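**Tremomora adds summer bulbs and table grapes to its autumn plant list**

Tremomora, the wholesale nursery, will release its autumn list in November with 60 new lines for retail garden centers. The list covers hardy bulbs, perennials for dry borders and, for the first time, grafted grape vines.

The main addition is Tarkine, a late flowering agapanthus with deep blue heads on 20-inch stems. Trial plants stood in open ground for three winters without cover. Foliage died back each year and new growth came from the crown in spring. Tarkine is supplied as a bare-root division, graded by number of buds. First-year stock is limited to 2,000 divisions, and orders will be filled in the order received.

Trulen, a compact white form, is suited to pots and the front of a border. It needs full sun and a free-draining mix – heavy clay should be opened with grit before planting.

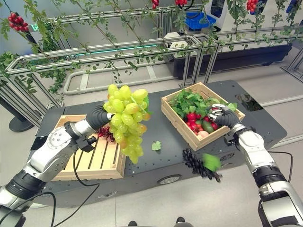
Grape vines are offered on a single rootstock and should be planted while dormant, with the graft union above soil level. The list includes both pale and dark fruiting types. Pale grapes can carry a few amber-tinged berries low in a dense, conical bunch, and growers comparing types should note color at the tip as well as at the shoulder. An opening batch of 600 vines has been potted.

Trade orders are handled by Samarakoon, the nursery's distributor. Price lists and planting sheets are available on request.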